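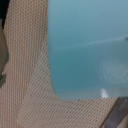
Pale woven fabric beside teal blue

Friday, September 23, 2022

Griffiths opens free holiday pay clinic for small employers in Dinby

Employment law firm Griffiths is delighted to open a free holiday pay clinic at its Dinby office, giving small employers a place to bring the questions that pile up whenever staff work changing hours.

The clinic is for businesses with fewer than 80 workers. Each gets a one-to-one session with a solicitor and a written note of what was discussed, with the follow-up call included. Bookings are open now and sessions run until the end of February.

Irregular hours, overtime and commission can all affect what someone should be paid while they are off — and plenty of well-meaning employers are still working from a formula they picked up years ago.

"We love this work, and we've wanted to do it for ages," said Angharad Rees, head of employment at Griffiths. "People come in worried they've got everything wrong, and often it's one line in the payroll settings. Putting that right for a whole team is a brilliant way to spend a morning!"

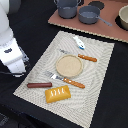
Do part-time staff get paid holiday?

Part-time staff have the same right to paid holiday as full-time colleagues, worked out in proportion to the time they work.

The clinic follows a trial with Trinine, a catering business in the town, which went back through its records with the firm over the summer and has since rewritten its staff handbook.

"I brought 5 years of rotas in a carrier bag and they were thrilled to see them," said Emlyn James, who runs Trinine. "Our Saturday team now know exactly how their leave is worked out, and so do I."

Payroll software company Talico is giving £3000 towards room hire and printed guides in English and Welsh.

Employers can book by phone or at the Griffiths front desk. Please bring a sample contract and recent payslips.

ENDS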